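Chaudière qui perd de la pression après la purge des radiateurs

Forum Entraide Habitat – rubrique Chauffage et eau chaude
Publié le 2/10/25 – 911 vues

Eusebio Cárdenas

Bonjour à tous,

J'ai remis le chauffage en route fin septembre dans une maison de deux niveaux que nous habitons depuis l'hiver dernier. Chaudière gaz Rusier murale, radiateurs en acier, réseau en cuivre. J'ai purgé tous les radiateurs, d'abord en bas puis à l'étage, et il est sorti pas mal d'air, surtout dans la chambre du fond.

Depuis, le manomètre descend. Je remets de l'eau le soir, et le surlendemain la chaudière se met en sécurité. Je n'ai pas vu de tache au plafond ni de flaque sous l'appareil. L'ancien propriétaire m'avait laissé un carnet d'entretien, mais il ne dit rien sur le circuit, seulement les dates de passage du technicien.

Le vase d'expansion peut-il être en cause ? Et est-ce que je risque d'abîmer quelque chose en rajoutant de l'eau aussi souvent ? J'ai un devis de 400 euros pour un remplacement du vase, je voudrais être sûr avant de signer.

Merci d'avance.
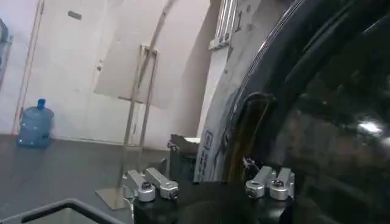

À quelle pression faut-il régler le circuit à froid ?

Entre 1 et 1,5 bar pour une maison avec un étage, chauffage arrêté et radiateurs froids. La valeur exacte figure dans la notice de la chaudière.

Jhonatan Grajales

Bonjour,

Perdre un peu de pression juste après une purge est normal, l'air sorti doit être remplacé par de l'eau. Ensuite ça doit se stabiliser. Si ça continue au bout de quelques jours, il y a une fuite quelque part ou un souci de vase.

Pour le vase, regardez le manomètre à froid puis une heure après la mise en chauffe. S'il monte de quelques dixièmes, le vase travaille encore. S'il grimpe vers 3 bars, la soupape de sécurité s'ouvre et l'eau part à l'égout. C'est souvent pour cela qu'on ne voit pas de flaque. Placez un récipient sous l'évacuation de la soupape si elle est accessible, ou un sac noué au bout du tuyau, et regardez le lendemain.

Avant de remplacer le vase, demandez qu'on contrôle son gonflage. Cela se fait circuit vidé côté chauffage, avec un manomètre sur la valve. Chez moi il était simplement dégonflé et le technicien a facturé 54 euros en plus de l'entretien annuel. En revanche, si de l'eau sort par la valve, la membrane est percée et le remplacement est justifié.

Vérifiez aussi les purgeurs que vous avez manipulés. Un morceau d'essuie-tout posé dessous toute une nuit suffit à repérer un suintement. Même chose pour les robinets et les tés de réglage – à chaud la goutte s'évapore, donc faites-le chauffage coupé.

Pour les appoints d'eau, oui, c'est mauvais à la longue. L'eau neuve apporte de l'oxygène et du calcaire, et des radiateurs en acier finissent par s'emboucher.

qaisi_54

Pareil chez mes parents, c'était le robinet de remplissage. Il faut bien le fermer.

Eusebio Cárdenas

Merci pour vos réponses. Le robinet est bien fermé, j'ai vérifié. À froid je suis à 1,2 bar et après une heure de chauffe je dépasse 2,5, donc je penche pour le vase. J'ai demandé un contrôle du gonflage avant de donner suite au devis. L'essuie-tout est en place sous les purgeurs de l'étage, celui de la chambre du fond était un peu humide ce matin, je vais le resserrer.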